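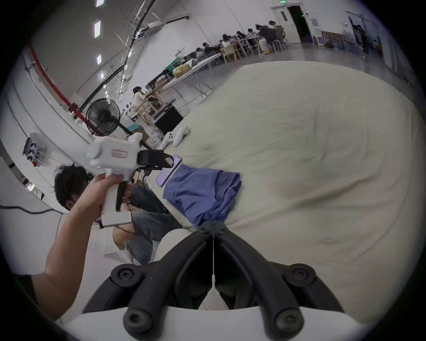
Fig. 1. Cream comforter on a bed, blue shirt in a heap on top.

Textiles in the Home, session 4: bedding, fill and care
Handout, Jun 10, 2026

Picking up from last time (fibres). Bring the Nermont swatch cards back please, two sets still missing.

1. What a comforter is
Outer shell + fill + stitching. UK shops mostly say duvet if it takes a cover, comforter if it doesn't, but labels are all over the place. For the coursework use whichever word is on the label and say so.

2. Fill
Down: light, warm, springs back. Clumps if put away damp.
Polyester hollowfibre: cheap, washes well, goes flat sooner.
Wool: heavier, good at moving moisture. Check the label before it goes near a machine.
Tog = resistance to heat loss. Higher is warmer. Not the same as weight!! Came up wrong in lots of the June scripts.

3. Shell
Thread count: threads per inch, warp and weft added together. Our Tistumau sample is 200, percale, plain weave. The Vlachou one is 186, feels softer in the hand becuase of the brushed finish. So count alone doesn't tell you much. Sateen = more threads floating on the surface, shinier, snags easier.

4. Stitching
Channel: straight lines, fill can slide to one end.
Box: squares, holds fill in place.
Baffle box: strip of fabric between top and bottom, no cold seams. Costs more to make. Draw a cross section of each, label the seam.

5. Washing
Read the label first. Big drum, room to tumble. Dark or new clothes kept well away, loose dye travels. Dry right through, shake out halfway, check the corners by hand. Creases in the shell are no sign of damage, look at seams and fill insted.

Dye transfer test, see Nindgate worksheet: damp white cotton, press on the coloured cloth, leave, compare with the grey scale. Write down the rating before you compare with your partner.

For next time
Read chapter 7, skip the part on electric blankets.
Finish the cross sections.
One care label from home, copied out in full with symbols.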